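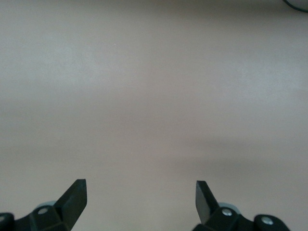
Francine says give it a month before anyone complains. Well it's been longer than that at Grastcombe and I'm complaining.

trayline_kc wrote:
Same here. We went from 19 on second shift to whatever is left. No layoffs, they just don't fill the spots. Two arms on kitting now. I clear faults. That's the job, clearing faults.

ourania.d wrote:
My wrists quit hurting in September, first time in years. I'm not giving that back. Placing small parts 184 to a tray all night was not some craft, sorry

trayline_kc wrote:
Never said craft. Said people. You used to have somebody across the table to talk to.

LaThien wrote:
Depends who runs it. Chisholm trained the packers first, then bolted the thing down. We got the training after, 2 hours, from a guy reading off slides. Open, close, home position, reset. Nothing on what to do when it stops over a clear table and just sits.

ourania.d wrote:
check the tray count on the screen, ours does that when the count is off by one. Reset won't fix it

LaThien wrote:
Will try tonight thx

c_valdovinos wrote:
Did anybody's pay grade change? Ours says "operator" now, same rate as packer. Union rep is asking for 3 steps up, manager says the arm does the work so why would he pay more. I walk more now than I ever did packing.

trayline_kc wrote:
Same rate. New badge tho

ourania.d wrote:
OK that part is bad, I agree with you there. Arkelley pays a step more, my cousin moved over. Get it in writing befor they add the next arm.

c_valdovinos wrote:
Meeting is at 2:30, will post what they say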